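Section 4: Refitting the cabinet doors

OK, so the boxes are up, they're level, and you've had a sandwich. Now the doors go back on. I've done this in my own kitchen and in two rentals over in Jisholm, always with the Jirkley clip hinges, so if you bought another kind your screws may sit in different spots. The order stays the same.

You'll need a number 2 screwdriver (a hand one, please!), a pencil, masking tape and the little bag of bumpers from the Lu hardware pack. Don't throw out that bag. I did, the first time, and listened to doors slam until December.

4.1 Lay all the doors face down on a blanket and match the tape numbers to the boxes. If you skipped the numbering in Section 2, go by the hinge holes and be patient.

4.2 Press each hinge cup into its hole and square it up against the door edge. Drive both screws until they're snug, then stop.

CAUTION: Wood doors strip easily. If a screw starts spinning freely, back it out, pack the hole with a toothpick and some wood glue, and leave it overnight.

4.3 Start with the door farthest from the sink. Hook the top hinge onto its plate first, then swing the bottom one in and push till it clicks. Tall doors (anything over 300 mm wide feels heavy to me) are much nicer with a second pair of hands.

4.4 Open and close it a few times before you move on. If it rubs, don't touch the screws yet – hang the neighbor first, and then look at the two together.

4.5 Now the gaps. The front screw on each hinge moves the door left and right, and the back one moves it in and out. Go a quarter turn at a time, top hinge then bottom, and step back to the other side of the room to look. I can never see a crooked door from close up!

NOTE: On the Ivbridge wall boxes the mounting plate also slides up and down. Loosen both plate screws, nudge, tighten. If you run out of travel, the box itself is off and you want to go back to Section 3.
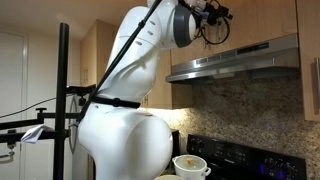

Fig. 4. Wooden cabinet doors in the kitchen.

4.6 Stick one bumper in each corner on the handle side, top and bottom. Wipe the spot with a dry cloth first or they'll slide down the door by summer.

4.7 Handles go on last. Tape over the spot, mark it, and drill from the front with a scrap block clamped behind so the back doesn't splinter. I set mine 51 mm up from the bottom edge on the wall doors, and I like them there, but hold one up and see what your own hand reaches for.

4.8 Peel off the numbers and leave the doors alone for a week. The hinges settle a bit – mine did, anyway – and then you can do 4.5 one more time.

Shelves and shelf pins are in Section 5.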